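机器人百科 > 故障与安全 > 数据采集 > 标记跟踪
首页 分类 最近更改 随机条目 帮助

标记跳变故障

标记跳变故障，又称“位姿翻转”“立方体翻面”，是手持夹爪示教采集中的一类跟踪失效。夹爪底部标记立方体的位姿估计在相邻两个时刻之间突然改变，角度可偏转数十度，位置偏移则从几毫米到十几厘米不等，而操作者的手并没有做出相应的动作。带有跳变的轨迹若未经筛查便进入训练集，或被直接送到机械臂上回放，会使末端执行器产生短促而剧烈的运动，因此这一故障在许多采集规程里同时列在“数据质量”和“人身安全”两章之下。

本条目以Virkbridge工作室的Parri采集项目为主要案例。与机械臂本体有关的急停、限速、碰撞检测等内容见各自条目。

目录
一 背景
二 成因
三 表现与分类
四 Parri项目中的故障
五 安全后果
六 检测
七 预防与处置
八 争议
九 参见

一 背景

手持夹爪示教是一种不依赖遥操作机械臂的数据采集方式。操作者双手各持一只与机器人末端结构相近的夹爪，在真实环境中完成拿取、放置、按压、整理等日常动作，夹爪的运动和开合被记录下来，再换算成机械臂的目标轨迹。与拖动示教相比，它的准备时间短，换场地容易，操作者也不必站在机械臂的工作范围之内。

夹爪在空间中的位置和朝向可以由几种途径得到：夹爪自带相机的视觉里程计，惯性测量单元，外部光学跟踪系统，以及头部相机对夹爪上基准标记的识别。后一种途径成本低，布置快，常与前几种混合使用。基准标记一般印成黑白方格图案，贴在一个小立方体的各个面上，使夹爪转到不同方向时仍有至少一个面朝向相机。

立方体的设计原意是提高可见性。跳变故障恰恰多发生在可见面更替的时候。

二 成因

（一）平面标记的二义性。单个平面方形标记在图像中较小、或接近正对相机时，透视变形很弱，由四个角点反推位姿会出现两个误差相近的解。两个解的朝向大致关于视线方向对称。求解程序若每一时刻都独立挑选误差较小的那个，像素噪声稍有变化，结果便在两个解之间来回切换。

（二）换面。夹爪翻转时，原先可见的标记面转入背侧，新的一面转出。立方体各面之间的相对位置若标定不准，或标记纸粘贴时有偏斜，换面的瞬间就会出现一个固定大小的台阶。这种台阶每次翻转都会出现，方向和幅度基本一致，较容易辨认。

（三）部分遮挡。操作者的手腕、袖口、线缆以及被操作的物体都可能挡住标记的一角。多数识别程序在角点缺失时会放弃该标记，少数会用边缘外推补出角点，外推的误差直接进入位姿。

（四）运动模糊与曝光。室内灯光偏暗时相机延长曝光，快速挥动的标记边缘变宽，角点定位向运动方向偏移。大面积窗户造成的明暗差也有类似影响：夹爪背光时标记的白色区域偏灰，二值化阈值随之漂移。

（五）畸变模型失配。夹爪上和头部常用广角或鱼眼镜头，画面边缘弯曲明显。标定时棋盘格若只出现在画面中部，边缘区域的畸变参数便靠外推得到，标记移到边缘时误差迅速增大。

（六）标识混淆。左右两只夹爪的立方体使用不同编号的图案。打印批次弄错或更换立方体后未更新配置文件，程序会把左手认作右手，两条轨迹在某一时刻整体互换。严格说来这属于配置错误，因其在曲线上的形态与跳变相似，通常一并讨论。

三 表现与分类

按持续时间，跳变可分为瞬时型、驻留型和振荡型。

瞬时型只影响一两个采样点，随后恢复，曲线上呈尖刺状，中值滤波即可去除。

驻留型在跳到错误解之后保持较长时间，曲线上是一上一下两个台阶，中间一段看起来十分平滑。这一型危害最大，常规的速度阈值检查只能抓到台阶的两端，如果台阶恰好落在片段的剪切点上，整个片段会以错误的朝向通过检查。

振荡型在两个解之间反复切换，多见于夹爪静止悬停的时候。操作者停下来等待下一条指令，数据里的夹爪却在抖动。

四 Parri项目中的故障

Parri是Virkbridge工作室开展的一项双臂家居操作采集项目，任务包括整理桌面、摆放餐具、接听电话、开关抽屉等。回放一侧使用名为Plirus的双臂平台，采集与回放之间的轨迹清洗由内部工具Resus完成。

三月，Plirus在回放一段“拿起听筒”的轨迹时，右臂在接近桌面处突然外翻，夹爪侧面扫过桌沿，桌上的物品被带落。力矩保护随即触发，机械臂停止。当时没有人站在工作范围内。 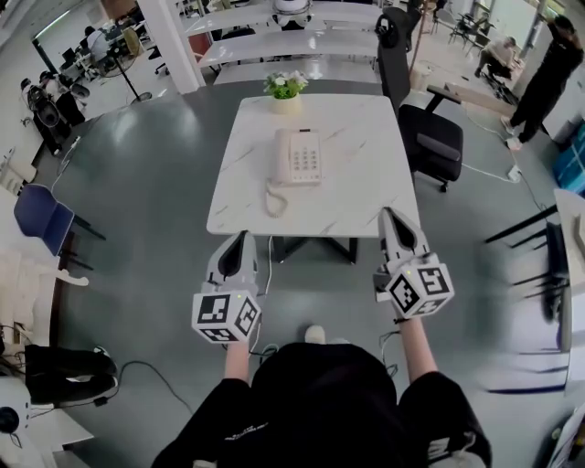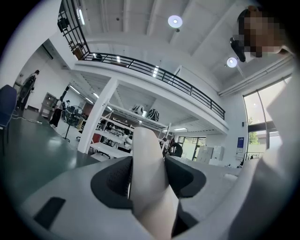
图1　Parri采集现场。上图为头部视角，双手各持一只带标记立方体的夹爪，桌上为有线电话；下图为手持夹爪上的相机所摄的室内环境。

工作室事后调出同一任务的40段轨迹逐段检查，有4段存在驻留型跳变，其中3段发生在右手。出事的那一段里，右手夹爪的估计朝向与实际相差43度，错误状态一直保持到夹爪离开电话上方。Resus当时的规则只比较相邻采样点的速度，而这段轨迹的起始台阶落在动作切分处，切分后台阶被删去，余下部分的速度和加速度全部合格。

调查把原因归为三点。第一，伸手拿听筒时夹爪接近正对头部相机，可用的标记面减少，二义性最强。第二，右手立方体在此前换过一次，换后沿用旧的外参。第三，回放前的人工预览只看末端位置，不显示朝向，位置误差在预览界面上几乎看不出来。

调查还提到线缆的问题。夹爪线缆沿前臂向后走，操作者抬手时线缆有时搭到立方体旁边。对有问题的片段逐一核对后，没有发现线缆遮挡与那次外翻有直接关系，但固定线缆的做法仍写进了后来的规程。

修正后的流程在Resus中加入朝向一致性检查，并把切分放到检查之后。被判为可疑的片段不再自动修补，直接退回重采。

五 安全后果

跳变在采集阶段几乎不造成危险，操作者手中的夹爪没有外部驱动，跟踪结果错了也不会动。风险集中在回放和部署两个阶段。

回放阶段，机械臂会力图追上目标位姿。朝向突变时，为满足末端姿态，腕部关节往往需要大幅转动，有时还会牵动肘部改变构型。末端看上去只偏了一点，肘部却可能横扫出很大的空间。双臂平台的两臂距离近，一侧外翻可能撞到另一侧。

部署阶段的影响较为隐蔽。策略网络学到少量带跳变的样本后，不一定重现同样的翻转，更常见的是在类似位置犹豫、抖动，或以略偏的角度接近物体，抓取失败率上升。这类问题往往被误认为网络容量不足或样本太少，追查到标记跟踪上要花很长时间。

六 检测

常用的检测方法如下。

重投影误差比。平面标记求解时保留两个候选解，计算二者误差之比。比值接近一时，说明当前观测无法区分两个解，应将该时刻标为不可靠。

角速度上限。人手腕部的转动有生理限度，超过上限的采样点可以直接剔除。阈值过低会误伤快速翻腕的正常动作，一般按任务分别设定。

与惯性数据比对。夹爪内若装有陀螺仪，可将角速度积分后与视觉结果比较。短时间内陀螺仪的漂移很小，视觉朝向的台阶十分明显。驻留型跳变也能用此法发现，前提是在切分片段之前进行。

与夹爪相机比对。夹爪相机能看到房间里大量固定结构，例如立柱、栏杆、灯具，由其解出的相对运动不依赖标记立方体，可作为独立的参照。缺点是夹爪贴近桌面或物体时画面被占满，特征点变少；有人在画面中走动时也需要剔除动态区域。

双手约束。两手协同操作同一物体时，夹爪之间的相对位姿变化有限，任一侧跳变都会使相对位姿突变。单手任务不适用。

七 预防与处置

采集前：

1. 更换立方体后重新标定各面外参，不沿用旧文件。
2. 核对左右编号，双手各举起一次，在屏幕上确认。
3. 标定图案应覆盖画面四角。
4. 将线缆固定在前臂外侧，袖口收紧。
5. 调整座位或站位，避免任务的主要动作落在标记正对相机的方向上。做不到时，可将立方体相对夹爪转一个角度安装。

采集中：

屏幕提示不可靠时刻过多时，应停下来重采，不要指望后处理补救。操作者悬停等待时把夹爪略微倾斜，可减少振荡型跳变。

回放前：

先在仿真中完整播放，显示关节角和末端朝向。首次上真机时以低速运行，急停按钮由专人持握，工作范围内不得有人，桌面上的易碎物品换成替代物。

回放中发生外翻的，按下急停后不要立即复位。先保存控制器日志和对应的原始片段，再以手动模式将机械臂退到安全位置。日志被覆盖后，往往无法区分是轨迹错误还是驱动器故障。

八 争议

对于检测出的跳变片段应修补还是丢弃，做法不一。主张修补的一方认为，瞬时型跳变占多数，插值后与真实轨迹的差别小于传感器噪声，整段丢弃浪费人工。反对者指出插值会掩盖接触瞬间的细节，而跳变偏偏容易发生在手部接近物体的时候。Parri项目的折中办法是允许修补自由空间中的尖刺，接触前后的片段一律重采。

另一处分歧在于是否应当放弃标记立方体。只用夹爪相机和惯性数据的方案近年增多，省去了立方体的重量和标定，但在白墙多、纹理少的房间里容易丢失定位，左右手之间的相对位置也较难对齐。不少团队仍保留标记，仅用于开头和结尾的对齐。

九 参见

基准标记
位姿二义性
手眼标定
轨迹回放安全
力矩保护
时间同步误差

本条目尚缺少其他采集项目的案例，欢迎补充。

分享 43　评论 4
上一条：标记脱落　下一条：标定漂移　返回顶部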